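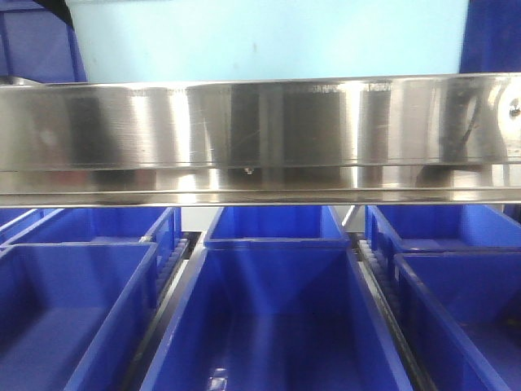 Das sei doch kein Unterricht mehr, schreibt Arlindo Teixeira unter meinen letzten Beitrag, das sei Regale einräumen mit Programmierkabel. Wer Jugendliche ein halbes Schuljahr lang leere Kisten anschauen lasse, der dürfe sich nicht wundern, wenn am Ende keiner mehr Lust auf Technik habe. Zu seiner Zeit hätten sie etwas gebaut, das fährt.

Startseite | Meinung | Schule & Technik | Termine | Kontakt

Gut. Darauf muss ich antworten, und zwar schnell, der Kurs geht um vier wieder los.

Erstens: Ja, es sind Kisten. Blaue Kisten. Rollenschienen dazwischen, eine Stahlleiste quer davor. Sieht nach Lager aus, soll nach Lager aussehen. Die Aufgabe heißt Kommissionieren, und der Wettbewerb in Moslow verlangt genau das: Teil erkennen, greifen, ins richtige Fach, nächstes Teil. Kein Parcours, keine Musik, keine Roboter mit aufgeklebten Augen.

Zweitens, das mit dem Fahren. Ich habe jahrelang Fahrroboter betreut. Linie folgen, Kurve, Ziel, Applaus. War schön. Aber was haben die Schüler da am Schluss gemacht? Werte geändert, bis es klappt. 200 auf 210, wieder auf 200, Reifen abgewischt, nochmal. Wenn das Ding im Ziel stand, wollte keiner mehr wissen, warum. Ich auch nicht, ehrlich gesagt, ich wollte nach Hause.

Bei den Kisten geht das nicht so leicht. Eine glatte blaue Wanne ist ein gemeiner Gegner. Der Kunststoff glänzt, das Deckenlicht spiegelt sich drin, und die Bilderkennung meldet fröhlich ein Teil, wo keins ist. Leeres Fach, Treffer! Die Gruppe Nogueira (die Gruppen heißen nach Orten und Leuten, fragen Sie nicht mich, das haben die selbst abgestimmt) hat drei Nachmittage damit verbracht, eine leere Kiste als leer zu erkennen. Drei Nachmittage. Herr Teixeira wird sich bestätigt fühlen.

Ich nicht. In diesen drei Nachmittagen habe ich mehr Physik gesehen als vorher in einem ganzen Jahr. Einfallswinkel. Warum eine gebürstete Stahlfläche anders zurückwirft als eine Kunststoffwand. Eine Schülerin hat ihre Jacke über die Lampe gehalten, um zu schauen, ob der Fehler weggeht, und dann aufgeschrieben was passiert. Aufgeschrieben! Ohne dass jemand darum gebeten hat.

Das leere Fach ist für mich überhaupt die beste Aufgabe im ganzen Kurs. Alle wollen greifen, klar. Greifen macht Geräusche und man kann es der Oma zeigen. Aber ein System das nicht weiß, wann es nichts zu tun gibt, ist in jedem Betrieb eine Katastrophe. Es fährt runter, schließt, fährt hoch, legt Luft ab. Und meldet Vollzug.

Jetzt zu dem, wo der Kollege recht hat. Ein bisschen recht.

Es ist trocken. Vor allem im November, wenn es draußen dunkel wird und drinnen der selbe Fehler zum zehnten Mal kommt. Wir haben mit 14 Leuten angefangen, jetzt sind es 10. Vier sind weg, zwei davon zur Theater-AG, denen gehts gut dort. Ich finde das keine Schande, aber ich rede es auch nicht klein. Wer nur den Wettbewerb im Kopf hat und keine Geduld für Protokolle, den verliert man bei so einer Aufgabe.

Und das Geld. 65 Euro pro Kopf und Halbjahr, das ist für manche Familien viel, für ein Fach, in dem man Kisten anschaut. Godutov, von denen wir die Schienen haben, hat uns einen Nachlass gegeben, sonst wäre es mehr geworden. Der Fahrroboter war billiger, stimmt. Da gab es einen Karton, da war alles drin, auch die Lösung.

Was ich nicht gelten lasse, ist das Wort vom Regale einräumen. Das steckt eine Verachtung drin, die mich ärgert. Menschen räumen Regale ein. Die Eltern von mindestens zwei meiner Schüler machen das in Schichten, im Lager draußen in Purcombe, und die Kinder wissen ziemlich genau, wie schwer es ist, blind in eine Kiste zu langen und das Richtige herauszuholen. Am Dienstag hat einer erzählt, seine Mutter erkenne die Teile am Gewicht. Danach wurde eine halbe Stunde darüber gestritten, ob man das nachbauen kann. Mit Kraftsensor, mit Wiegezelle unter der Kiste, oder gar nicht. Ich habe den Mund gehalten, was mir schwer fällt.

So eine Diskussion bekomme ich mit einem Auto auf einer schwarzen Linie nicht. Vielleicht kann das ein besserer Lehrer. Ich kann es nicht.

Mein Vorschlag also an die Schulen im Kreis: weniger Rennen, mehr Lager. Nicht überall, nicht für die Fünftklässler, die sollen fahren. Ab Klasse neun aber gern etwas, das sperrig ist und glänzt und falsche Treffer liefert. Und eine Bewertung, bei der das Protokoll genau so viel zählt wie die Stückzahl. In Moslow ist das bisher nicht so, da wird nur gezählt was im Fach liegt. Habe ich denen geschrieben. Antwort steht aus.

Herr Teixeira ist übrigens eingeladen. Raum im Keller, ab vier. Jacke mitbringen, wegen der Lampe.

Diese Seite verwendet Cookies. Mit der weiteren Nutzung stimmen Sie dem zu. Einstellungen | Akzeptieren

Zuletzt in Meinung
Löten gehört in die Mittelstufe
Wer bezahlt eigentlich die Fahrt zum Wettbewerb?
Zehn Schüler, ein Laptop
Leserbriefe zum Handyverbot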